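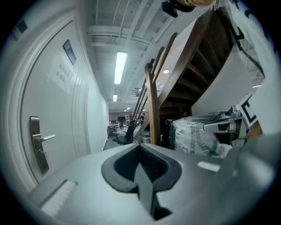 Flindico door seal, white, 600 cm roll
Reviewed 14 Jan 2020

I bought this seal for the door between our hall and the small room at the back, where I read in the evening. The building is old and the hall has no heating. When the door was closed I could still feel the cold air on my ankles, and I heard every word from the stairs.

Before this I had a foam tape from Colton. It was cheap and very soft, and in the first winter it was good. By April it had become flat and yellow, and when I pulled it off, half of the glue stayed on the wood. I spent a whole afternoon with a scraper and warm soapy water. So please clean the old glue well before you start, also in the corners. I was lazy in one corner and there the new seal came loose after a few days. I pressed it back and it has stayed until now.

The Flindico seal is rubber and hollow inside. It goes on the side of the door stop, so that the door presses it when it closes. My door is 76 cm wide and the roll was enough for both sides and the top, with a piece left over that I keep in a drawer. The instructions are only drawings and the drawings are small. I did not understand from them which side must look to the hinge. I tried it both ways before I took the paper from the glue, and I recommend you do the same.
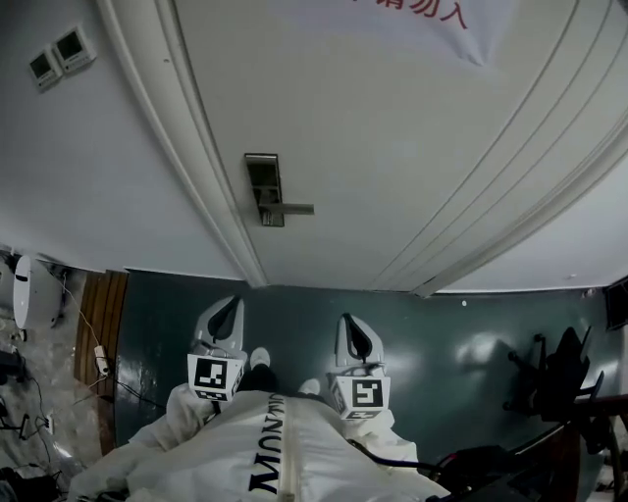
The white door, closed.

Now the less good part. On the packet it says that the seal is for gaps from 2 mm. On the lock side my gap is perhaps smaller than this, and for the first week I had to push the door with my shoulder. It became easier, but my mother still complains that she must push it too hard. If your door already closes tightly, I would buy the thinner one that Solís makes. I have not used it myself.

The white is also a little cooler than the paint of my door frame. From the hall one does not notice it. From inside the room, with the lamp on, I do.

It does nothing for the space under the door, of course. For that I bought a separate strip from Plustside, which you screw on, and I am still not sure if I like it, as it makes a noise on the floor.

The draught at the sides is gone. The voices from the stairs are quieter, but I can still hear them when somebody laughs. The smell of rubber was quite strong for two evenings and then it went away.

I give four stars. I take one away for the drawings. I will buy a second roll for the kitchen door, where the gap is bigger and it should close more easily.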